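From: Kirsty Maihi
To: Goodwin robotics club list
Subject: Re: [club] Fixture plate for the PC assembly task

> Has anyone tried the new plate in the case yet? I printed it from the
> file in the Fultska folder and didn't change anything. Also, do we know
> how many attempts we have to submit for September? I remember 300 but
> somebody at the last meeting said 500.
> Grusteck

It's 500 attempts in total, and 300 of those have to be CPU pick and place. The rest can be split between the memory and the other parts any way we like. The rules page was updated after the first team call, so check the date on your copy if it says something else.

I had the plate in the case yesterday evening and ran 16 attempts on the CPU with the Lulteo script. Eleven were good. In four of the others the fingers closed too high and slid off, and in the last one I stopped the arm myself because it was heading for the side of the case.
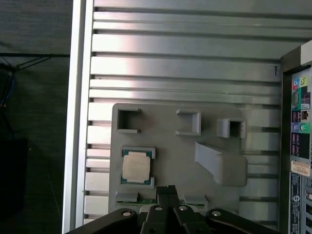

I think the high grasps come from the height offset, which is still the one we measured on the bench. The case floor has ridges and the plate sits on top of them, so the old number is off. I changed it in my branch but have not tested it yet. Please don't merge it until somebody has done at least one full set.

Some other things:

Start every attempt with the gripper closed. The script expects that and will not warn you.

The corner guides on the CPU holder are a bit tight. If you reprint, add a little clearance there and leave the memory slots alone.

Please use the old CPU for practice. The other one stays in the drawer until we record for real.

Log files go in the shared folder, one folder per person. We are close to the 1000 file limit, so delete your test runs from spring if you don't need them.

I can be in the lab from 4:30 most afternoons. If you want to learn how to reset the arm after a stop, come then and I'll go through it with you.

Kirsty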